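Teleoperierte Demos in der Simulation: Fehlversuche mit aufnehmen oder wegwerfen?

Keith Hulme
13. März 2020

Hallo zusammen, ich sammle gerade Demonstrationen für eine Greifaufgabe (Roboterhand, kleine Flasche, alles simuliert) und komme mit der Auswahl nicht klar. Bisher habe ich 70 Durchläufe, per Datenhandschuh gesteuert. Davon sind 43 sauber, beim Rest ist mir die Flasche weggerutscht oder ich habe danebengegriffen und nochmal angesetzt. Mein Kollege meint, alles rein, das Netz sortiert das schon. Ich hab da Bauchschmerzen. Trainiert wird mit ganz normalem Behavior Cloning, nichts Exotisches. Wie macht ihr das? Und wie viel variiert ihr am Anfang die Lage vom Objekt?

Blažena Šimek

Kommt drauf an, was du mit »danebengegriffen« meinst! Ich würde das trennen. Durchläufe, in denen du am Ende doch noch greifst, sind Gold wert, weil das Modell darin sieht, wie man aus einer blöden Lage wieder rauskommt. Die, wo die Flasche davonrollt und du abbrichst, würde ich aufheben, aber nicht ins Training geben. Bei Behavior Cloning macht das Netz halt nach, was du ihm zeigst, auch den Mist.

Wir haben bei uns im Projekt Tunstall anfangs auch alles in einen Topf geworfen, und die Hand hat dann ganz wunderbar gelernt, kurz vor dem Objekt zu zögern. Genau wie ich, wenn ich unsicher war – ziemlich peinlich, sich selbst so zuzuschauen. Seitdem schreibe ich zu jedem Durchlauf gleich ein Kürzel dazu: sauber, korrigiert, abgebrochen. Kostet zwei Sekunden und erspart einem später einen ganzen Nachmittag Videos gucken (ich weiß, wovon ich rede).

Zur Lage: stehend ist langweilig, das kann das Modell schnell. Ich lege die Flasche inzwischen oft hin und drehe sie jedes Mal ein bisschen anders. Und fang nicht immer mit der Hand an derselben Stelle an, sonst lernt das Ding nur eine einzige Anfahrt auswendig.
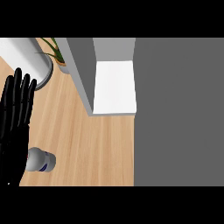 Was ich außerdem noch mache: Pausen rausschneiden. Wenn du am Anfang erstmal den Handschuh zurechtrückst, steht die Hand still, und davon hast du dann in jeder Aufnahme ein paar Bilder zu viel. Ich schneide bis kurz vor die erste echte Bewegung weg. Bei mir waren das nach dem Wechsel auf liegende Objekte 34 Durchläufe zum Nachschneiden, war an einem Abend erledigt.

Neville Stockdale

Alles rein. Mehr Daten ist immer besser.

Uriel Ibarra

Das mit »immer besser« würde ich so nicht unterschreiben, Neville. Bei Cungate hatten wir fast denselben Fall, und ohne die abgebrochenen Versuche lief es deutlich ruhiger. Keith, nimm dir vorher ein paar Startlagen raus, die du nie trainierst, und teste beide Varianten darauf. Dann musst du mit deinem Kollegen auch nicht mehr diskutieren.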